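Forum > Writing & Self-Publishing > Pricing and Promo

Thread: dropping the price on book one, worth it or am I daft

Last updated: February

14 replies | 3 shares

ruvero_writes
Right. Book one of my series (space opera, generation ship, lots of arguing in corridors) has been out nearly a year. Sales flat since autumn. Thinking of knocking the ebook down to 99p for 15 days then back up to 2.99. Or leave it low for good?? Book two is out in spring and I want people to get to it. Paperback stays as is. Anyone done this with SF recently, not romance, I know romance is different

Chelsea Crabtree
Did it last year. Leave it low. First book is the door, second book pays the bills. I put mine up again after a fortnight and the also-boughts went dead within days.

kibet_n
Disagree with Chelsea. Permanent 99p tells people it's a 99p book. I've bought loads of those and never opened them. They sit there. If I pay three quid I read the thing.

Chelsea Crabtree
That's you though Kibet. My read-through from one to two is better at the low price than it was before. I've got the spreadsheet.

kibet_n
better in numbers or better in percent

Chelsea Crabtree
Numbers. Percent dropped a bit, fine. I can't spend a percent.

Fulgencio C
Short sale, with newsletter slots booked, otherwise don't bother. A price drop with no one told about it is just a price drop. I did mine with 20 sales on day one and then tumbleweed, all of those from my own mailing list who'd have paid full price anyway. Annoying.

ruvero_writes
Mailing list is 48 people and one of them is my mum on two addresses. So newsletters then. Which ones take SF? The big one has turned me down twice

Fulgencio C
Keep applying. They turned me down 3 times and then took the same book with the same blurb. Change the cover if you can bear it.

estherT
Can I ask what the cover is like now. And the blurb. Nobody's going to be able to say if price is the problem without seeing the page

ruvero_writes
Blurb:

"Four hundred years out from Earth, the ship Ndung'u has stopped answering its own questions. Zela Marsh was born to mend the water plant. Now the council wants her to mend the ship's mind, and the ship's mind would prefer she didn't."

Cover is a ship in front of a planet. Orange.

estherT
Blurb is good!! I'd lose "four hundred years out", every generation ship is however many years out. Start on Zela. Cover sounds like every other cover sorry

kibet_n
Keep the 400 years. People who like generation ships want to know it's a generation ship in the first five words. Ship and planet is fine as well, it's a uniform, readers look for it.

estherT
they look for it and then can't tell which one they've already read

Faraji Nzioka
Coming at this as a reader more than a writer (one novella, Fuvada, sank without trace). I pick up 99p firsts all the time and whether I buy the second is down to the last chapter, nothing to do with price. If book one stops on a cliff I feel had. If it finishes its own story and leaves a thread I'll go straight on. So which is it ruvero?

ruvero_writes
Bit of both? Water plant plot finishes. Ship's mind plot doesnt. Last line is a question

Faraji Nzioka
Probably ok then. Put the first chapter of two in the back. And a link, a proper one, before the acknowledgements. People bail at the acknowledgements

Chelsea Crabtree
Yes to link before the acknowledgements. Did that late on and kicked myself.

Fulgencio C
Not the whole first chapter. A page and a half. Whole chapter makes the book look longer than it is and then it ends at 91 percent and you get a one star for it. Ask me how I know

ruvero_writes
Noted. OK so where I've got to:

- 99p for 15 days, starting the week before book two goes up for preorder
- every newsletter that'll have me, spread over the days, not all on the first
- blurb tweaked, haven't decided about the 400 years
- link straight after the last line
- price goes back to 2.99, will watch what happens and if it dies I'll do it Chelsea's way

Still on the fence about the cover. Book two has a chunk set in the galley deck, old kitchen machines that have been running since launch, so I might go for an inside picture this time, off the planet altogether. The pale green and that greyish purple are what I'm after 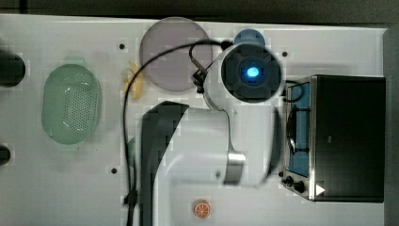
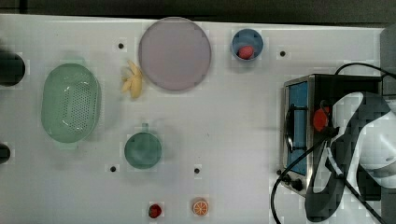
Anyway the designer wants a yes or no by the end of the month and she charges for both books if I change one, so it's a real decision, money wise. Doing both covers costs more than book one has made since October. But if I only do book two they won't match and then the series page looks like a jumble sale.

kibet_n
Don't do one without the other. Mismatched series is worse than a dull series. Wait till book three and redo the lot.

estherT
No, redo both now. You're about to pay for newsletter slots and send all those people to an orange planet

kibet_n
I like orange

Chelsea Crabtree
With Esther on this one. Cover first, then promo, then price. If you can't afford the cover yet push the promo back, book two preorder can wait a month, no one is hanging on the date except you.

ruvero_writes
Ouch. True though. My mum is hanging on it

Fulgencio C
Ask the designer if she'll do the ebook covers only and leave the paperback wrap for later. Mine did it for nearly half. Spine and back are where the hours go apparently.

ruvero_writes
Didnt know you could do that. Emailing her now. Will report back

Faraji Nzioka
And keep the last line as a question whatever anybody says

Related threads
Newsletter sites that still take science fiction
Prologue or no prologue, again
Audiobook royalties, is it worth narrating your own
How long before you gave up on book one?
Formatting: scene breaks vanishing in preview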